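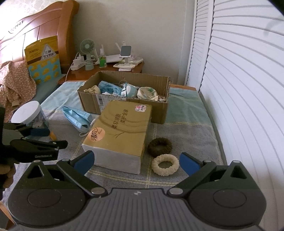

Danuta Wrzesniak
Data steward and former shift lead, Malell

Soltani table-tidying set, data card
Last changed: July 6, 2018

Summary

Soltani is a set of recordings made by the home-help staff of Malell in Jeridcombe. In each recording one worker tidies a table using two hand-held grippers, one per hand, with a camera on each. The recordings are used to teach the Dratus arm the same work. The card is written for the people who train the arm, and also for the staff, who asked to have one text that both groups can read.

What is in the set

The work is small objects on a cloth and a cardboard box. The objects are the usual ones in a bedroom or sitting room: a pack of tissues, a face mask, hair ties, a jar with a lid. Some are stiff and some change shape when you hold them. The cloth is part of the task, for it moves with the object if the worker presses too low.

A session has 20 takes. After 8 takes the worker stops and puts the grippers down. This pause was not in the first plan. It was added in June at the request of the staff, and it stays in.

Each take has these files:
video from the left gripper
video from the right gripper
opening of the finger pads over time
a note by the worker, free text, may be empty

Please read the notes. Many of them are one word, but in the others you find why a worker took the mask by the fold and left the ear loop alone, or why the tissues were moved first.

How the staff make it

Six people record at present. They are home-help workers with their normal contract, and the recording hours are paid as working hours. Learning the grippers took most of them 3 sessions. The first session of each worker is kept in a separate folder named "learning" and should not be mixed with the rest. 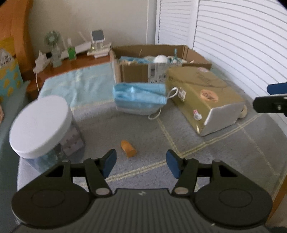 The smallest objects take the most time. With your own fingers you pick up such a thing without a thought. With the pads you must come down straight, close slowly and feel through the handle if you have it. Several workers wrote that their wrist is tired after this and that their back is fine, while on a usual shift it is the opposite.

What changes at work

The plan of Malell is that Dratus does the clearing of tables and the packing of boxes in the homes where the client agrees. The worker stays in the home. The time which is free goes to meals, washing and conversation, and this is written in the shift plan, so that it can be checked.

Some colleagues are glad of it. Others are worried, and I think they have a reason. Tidying is also the moment when you see that a client has not opened the medicine or has stopped eating. If the arm clears the table, the worker must look at the table before it starts. We have put this step in the work instruction. We don't know yet if people will keep it on a busy morning.

A second change is that the staff now have words for their own work. Before, the job sheet said "tidy". Now we argue about whether soft things go in the box last. I did it always one way and learned that half of the team does it the other way. Both ways are in the set and neither is marked as an error.

Limits

Clients are not recorded. A hand of the worker can come into view of the camera, and the staff know this.
Printed text on packs is often visible. It is not labelled.
Deep boxes are few. Glass is not included.
Do not use the takes to compare the speed of workers. The agreement with the staff forbids it, and worker codes are changed with every release for this reason.

Corrections

Send them to the data desk in Jeridcombe with the session number and the take number. A worker can ask to have a take removed without giving a reason, and it is removed in the next release.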